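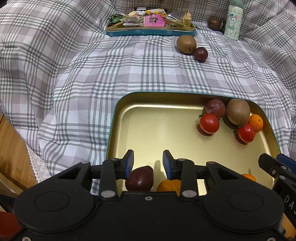
The Tandwood Open Day is a yearly public demonstration of household robotics held in the town of Tandwood by the Herkevis workshop, a small outfit that teaches machines to pick things up and, on better days, to put them down again. It is best known for its fruit-sorting sessions, in which visitors work hand-held grippers and the resulting recordings are used to train a robot arm. The event is free, lasts one afternoon, and has been described in the local paper as "surprisingly slow."

Background

Herkevis was set up in a former upholstery shop on Skakenitz Street. Its early work dealt with folding towels, a task it gave up after two winters with little said on either side. Mylene Bañez, who joined as an engineer and later took over the public program, argued that people would understand the work better if they tried it with their own hands. She also pointed out that the workshop was short of recordings and that the public was free.

The first open day was held in July and drew a modest crowd, part of which had come for a yard sale next door. Visitors were shown a robot arm moving a sponge from one side of a sink to the other. The arm did this well for most of the afternoon. The program for that year lists the sponge by name, as "Sponge."

Format

Since the second year the event has been built around the home rather than the workbench. Herkevis furnishes several corners of the shop as ordinary rooms, with a bedroom, a kitchen and a hallway full of shoes. Bañez has held that a robot trained on clean white tables learns mainly about clean white tables. The bedroom has become the favorite, and the fruit table, as it is still called on the signs, is a bed.

Fruit is handed out at the start of each session. Plums, kiwis, mandarins, passion fruit and cherry tomatoes are all in regular use, the last of these having caused a yearly argument over whether the sign should say "fruit" at all. A typical task asks the visitor to move one piece into or out of a shiny metal tray without knocking the others about. Gold-colored trays are preferred by the staff, who like the reflections, and disliked by the software, which has on occasion tried to pick up the reflection of a plum.

Visitors work the gripper by hand. It has two fingers with soft blue pads, and a camera on the tool records what the pads are doing. Most people take a few tries to learn that squeezing harder does not help. Children tend to pick up the knack quickly and adults tend to explain it to them anyway.

Each visitor's turn is called a "pass." A pass is kept if the fruit ends up where it was meant to go, and is also kept if it does not, under a separate heading. The workshop has never told visitors which heading theirs went under, though some have asked in writing.

The 2019-08-10 session

The best-documented open day was also the busiest. According to the program notes, 221 people signed the guest book and 161 of them completed a pass. The remainder are thought to have been waiting for the snacks. Herkevis had hoped to gather 1000 recordings in the afternoon, a goal it printed on a banner in advance and took down at the break.

The main event was a contest between the public and Ambrosio, the workshop's robot arm, which had been trained on the previous year's passes. Both sides were given the same kinds of fruit and the same time limit. Ambrosio began well with the mandarins – it is generally thought to be at its best with mandarins – but slowed at the kiwis and stopped altogether in front of a cherry tomato, over which it hovered for the rest of the round. The round was given to the public. A retired bus driver who had moved the most plums was awarded a plum.

A short talk followed, in which Bañez explained why soft fruit is hard for machines: a plum and a mandarin may be close in size but not in grip, and a ripe one differs from an unripe one in ways a camera does not easily show. Questions from the floor were mostly about whether the robot could do dishes. She said that it could not. Asked when it would, she gave the date of the next open day.

Reception

Opinion in Tandwood is mixed but mild. Supporters say the event has made robotics seem less strange, chiefly by showing how long it takes. Critics have complained about the parking and about the fate of the fruit, which by the end of the day has been squeezed by around 100 strangers and is offered at the door in paper bags. The offer is rarely taken up, and the workshop's staff are said to eat a good deal of jam.

A proposal to bring back the towels was raised by a former member of the team and is still under discussion.

See also

Ambrosio (robot arm)
Skakenitz Street
Sponge demonstration, Tandwood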